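Beer before bread: a new look at an old question

Sunday, May 14, 2023

By Ruan Mahlangu

The argument about whether people first grew grain for bread or for beer has been going on since the 1950s, and it is unlikely to be settled by one site. But the finds from Brosar, a low limestone ridge above the Celon River, have given the beer side something to work with.

Brosar is a rock shelter with a flat terrace in front of it. The terrace is where the interesting material lies. Over two seasons the team cleared 76 shallow basins cut into the bedrock, most of them no wider than a dinner plate. Basins like these are common in the region and have usually been described as grinding hollows. Some of the ones at Brosar show no grinding wear at all. Their walls are smooth, and residue was still trapped in the pores of the stone.

That residue is mostly starch. Under the microscope, many of the grains are pitted and hollowed out in the way that malting leaves them, when a seed sprouts and its enzymes start to break down the starch. Others are swollen and folded, which happens when grain is heated in water. Finding both kinds in one basin suggests mashing – sprouted grain steeped in warm water to turn starch into sugar. Wild yeast would have done the rest within a day or two.

There are other explanations. Porridge made from old, half-sprouted grain would leave much the same mix, and damp soil can damage starch in ways that look like malting. The team took control samples from the sediment between the basins and found very little starch there, so contamination seems unlikely. Porridge is harder to rule out. No chemical marker for fermentation has been found yet, and the report says so plainly.

The people who used the terrace were not farmers. The barley is wild, with the brittle stems of plants that scatter their own seed, and picking enough of it by hand is slow work. A basin of the larger type needs the seed from a good-sized patch of hillside. That effort makes little sense for an everyday drink. It makes more sense for a gathering, and the terrace also has a thick layer of gazelle bone, much of it from animals killed within a short season.

The second site in the study, Tôn, lies farther down the valley and is at least 1000 years younger. Its basins are deeper and stand in pairs, one beside the other. A pair could have been used for steeping and straining, though no strainer has turned up and a basket would not have survived. At Tôn there are also flat stones reddened by fire, the right size to drop into a basin to warm the liquid.

A third site, Sumon, has been surveyed but not dug. Work there starts next season, with more than 200 sediment samples planned before any basin is emptied.
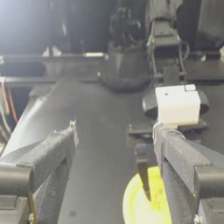
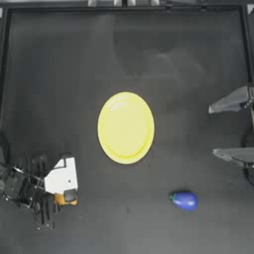
Two gripper fingers, first picture; yellow plate and toy eggplant, second picture.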